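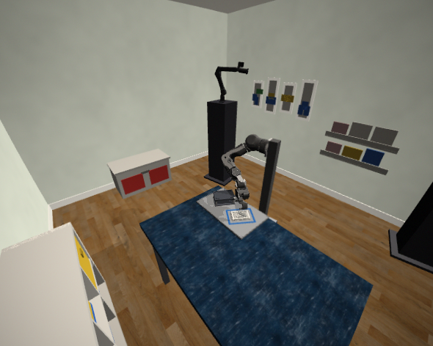 Table and board, sage-green walls, plank floor

Call for participants: overnight humidity in bedrooms of older terraced houses
Reference: TUK 885
Location: Walinton and adjoining parishes
Closing date for expressions of interest: Wed 19 October

Tukden is recruiting 40 households for a winter study of moisture in occupied bedrooms. The study records air temperature and relative humidity overnight, together with a short diary of how the room was used. It follows a pilot run in unoccupied houses, which gave usable figures for the building fabric but none for the effect of people sleeping, drying clothes or keeping a door shut.

The results will be used to revise the ventilation advice issued to owners and tenants of solid-walled houses. The present advice assumes a single figure for moisture given off per sleeper per night and takes no account of room volume, ceiling height or whether the chimney has been closed up.

What taking part involves

Each household receives two Tetov loggers. One is placed in the main bedroom at bedside height, at least a metre from any radiator and out of direct sunlight. The other goes on the landing or in the passage outside the same room. Both record every ten minutes and store the readings internally. They do not use the household's internet connection, and they have no microphone.

A fieldworker fits the loggers and returns to collect them when the recording period ends. The fitting visit takes under an hour. During it the fieldworker measures the room, notes the window type and the state of any trickle vents, and takes a surface reading from the coldest part of the outside wall. Furniture may need to be moved a short distance to reach the wall and will be put back.

The diary is a single printed sheet per week. Entries are made each morning and cover:

number of people in the room overnight
window open, ajar or closed
bedroom door open or closed
heating on or off after bedtime
laundry dried in the room
anything unusual, such as a spill, a leak or illness in the house

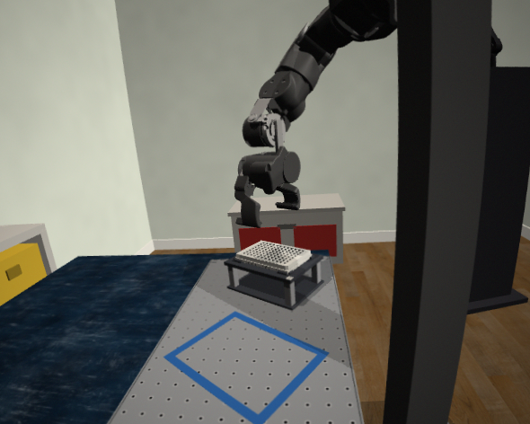 Do I need to have a damp problem to apply?
Dry rooms are wanted as much as damp ones. The analysis compares the two, and a sample made up only of houses with mould would be of limited use. Please describe the room as it is on the form and do not clean or repaint walls before the fitting visit.

Participants should carry on as they normally would. If you usually sleep with the window open, leave it open. If you usually run a dehumidifier, continue to run it and record the hours on the diary sheet. Households planning to replace windows, insulate the loft or fit a new heating system during the winter should say so on the form; this does not rule them out, but the dates of the work will be needed.

Loggers should not be moved once fitted. If one is knocked down, put it back in the same position and note the day. A missed diary entry should be left blank and not filled in from memory later in the week.
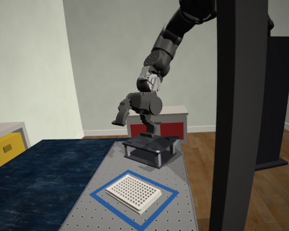

ELIGIBILITY AND PAYMENT

Applicants must:
be aged 18 or over and live at the address full time
live in a terraced or end-of-terrace house with solid outside walls
sleep regularly in a room with at least one outside wall
expect to stay at the address until the end of the recording period

Tenants are eligible. Written consent from the landlord is required only where a logger bracket has to be screwed to the wall, and a freestanding bracket is available on request. Flats, including those converted from a single house, are outside this round.

Each household is paid £40 when the loggers are collected and the diary sheets handed in. Payment is made per household regardless of the number of occupants. A household that withdraws early may keep any travel costs already paid, and its readings will be deleted on request up to the point at which the data set is closed.

Every participating household will be sent a plot of its own readings, with a note on how to interpret dew point against the wall surface figure. The note is not a survey report and should not be used as one in a sale or a dispute.

Addresses are held separately from the readings and are not published. In the final report houses are identified by a number, a floor area band and the compass direction of the bedroom wall. Where a street contains very few houses of the right type, the direction

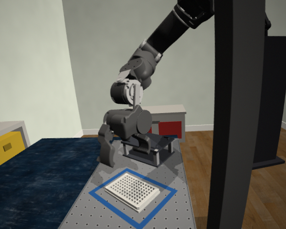
will be left out as well. Diary sheets are destroyed once they have been transcribed and checked.

The study lead is Sewwandi Samarakoon. Fitting visits are arranged by Sumaiya Ekanayake, who can also supply the form in large print. Daytime, evening and Saturday appointments are offered. An information session held in September covered the same ground as this notice, and those who attended still need to send in a form.

How to apply

Complete the expression of interest form and return it by post or by hand to Tukden, Dewan House, Walinton, quoting the reference at the head of this notice. Give the approximate age of the house if known, the floor on which the bedroom is situated, and the times of day at which you can be reached by telephone. Forms received after the closing date will be held for any later round. If more suitable households apply than can be taken, places will be allocated to give a spread of wall directions and numbers of occupants.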